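Besuch bei Betum: Polster, Platten und viele kleine Schrauben

Am Freitag vor Weihnachten hat Betum seine Werkstatt für Besucher geöffnet. Ich war gegen 10 Uhr da, mit mir eine Gruppe aus Erkbridge und ein paar Leute aus der Nachbarschaft. Der Eingang liegt auf der Hofseite, was auf der Einladung leider nicht stand.

Durch den Vormittag führte Nayeli Condori, die bei Betum den Zuschnitt leitet. Zuerst ging es ins Materiallager. Bezugsstoffe und Kunstleder liegen dort auf Rollen, nach Farbe sortiert, Schwarz nimmt den meisten Platz ein. Die Schaumblöcke kommen fertig gegossen an und werden im Haus auf Maß geschnitten. Im Jahr verlassen rund 150 größere Polsterteile den Betrieb, dazu kommen Reparaturen.

Im Nähraum wurde gerade nicht gearbeitet, die Maschinen durfte man sich trotzdem ansehen. Condori zeigte an einem Musterstück, wie eine Quernaht zwei Lagen voneinander absetzt. Zieht der Faden zu stark, wirft der Bezug Wellen und muss wieder herunter. Wir konnten Proben mit verschiedenen Nahtabständen in die Hand nehmen.

Danach übernahm Dayana Paucar in der Metallecke. Dort entstehen Halterungen und Winkel, zum Teil für die Firma Mekinik. Die Platten werden zugeschnitten, entgratet, gebohrt und anschließend dunkel beschichtet. Die Beschichtung macht Żak, die Teile sind dafür meist 2 Wochen außer Haus. Auf Nachfrage erklärte Paucar, warum kleine Schrauben von Hand angezogen werden: Beim Akkuschrauber reißt zu leicht der Kopf aus.
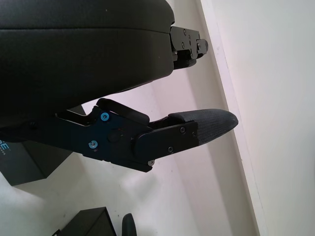
Schwarzes Polster mit Quernaht, rechts daran die Metallhalterung. Im unteren Teil dunkle Metallplatten mit zwei blauen Schrauben.

Zum Schluss gab es Kaffee und Stollen im Aufenthaltsraum, außerdem lag eine Preisliste aus. Ein neuer Bezug für einen einfachen Sitz kostet 157 Euro inklusive Material, Abholung extra. Der nächste Besuchstag ist für September geplant, Anmeldung wieder über das Büro. Parken kann man im Hof, allerdings nur auf der linken Seite.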